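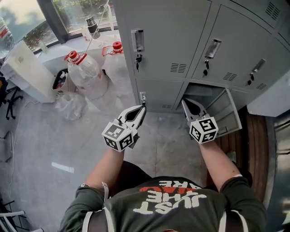

Do More Locker Demos Help? A Second Look at Our Own Result
Project report, Jimton robot learning course, final version

Our proposal said that a policy trained on hand-held gripper demonstrations would learn to open a locker door, and that more demonstrations would make it better. We now believe the first half, with limits. The second half we can't support, and we'd rather say so early than leave it for page nine.

The task sounds small. Two grippers start in front of a bank of metal lockers. One has to get its fingers onto the latch of a lower door and swing the door out. The other goes into the compartment. Flirnodine, the training code we used, takes the gripper paths and the wrist video and produces one policy for both hands. We didn't change the code apart from the image size and the learning rate.

We recorded 300 demonstrations and threw out the ones where tracking was lost, mostly when a marker cube turned away from the view or got blocked by an open door. We should have written down the reason for each one at the time. We did it afterward from memory and video, and two of us disagreed on enough of them that we don't trust the breakdown and have left it out.
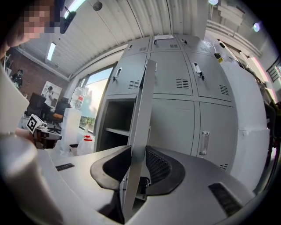

By the Nitis project group
Section 2: What we measured

A trial counted as a success if the door was open far enough for the second gripper to enter. That rule was written before testing. What we failed to write down was how far "far enough" is, so the person running the trial decided. Anyone reading our numbers should keep that in mind - we were hoping for good ones.

With the full set of demonstrations, the policy succeeded in 90 percent of trials on the door it had seen most. With a set cut down to around 80 demonstrations, picked at random, the score on that same door was close enough that we can't tell the two apart. Our poster draft had a rising line through those points. Two points will always give you a line, and we took it out.

Doors it had seen less often were worse under both training sets. The upper doors have a different handle from the lower ones, and the policy would often reach to the height of a lower latch and close on nothing. To us this looks like a memorized reach more than any understanding of what a latch is. A fair test would be to move the starting position of the grippers by a good amount and run everything again. We moved it by a hand's width, which is a weak test, and the score still dropped.

There is also the wide-angle view to think about. Straight door edges come out as curves near the sides of the image, and the policy may be using the shape of that curve to judge where it is. If so, it could fall apart with another lens. We had only one type of lens, so this stays a guess.
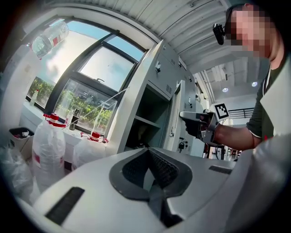
Rastogi Lab student team
Role: data recording and analysis

Section 3: Problems with the recording itself

All the demonstrations were done in the same room, facing the same lockers, with the same large window to the left. We recorded mostly in the late morning. When we tested at 4 p.m. the results were poorer, but we ran too few trials then to report a rate, and the battery on one gripper was also low. Either could be the cause.

The people recording got faster over time. Later demonstrations are shorter and smoother than early ones, and our random pick mixed both. It's possible that a small set of late recordings would beat the full 300. We think that is the most useful thing to check next, and it needs no new data.

Our adviser suggested calling the method "data efficient" in the abstract. We didn't. Needing fewer demonstrations for one door in one room may only mean the task was too easy to show a difference.

What we would keep: the marker cubes, the success rule written ahead of time (with an actual angle in it), and testing on doors left out of training. The left-out doors gave us our worst scores, and they are the ones we'd ask a reader to look at first. Trial sheets and the list of discarded recordings are in the project folder, under "old".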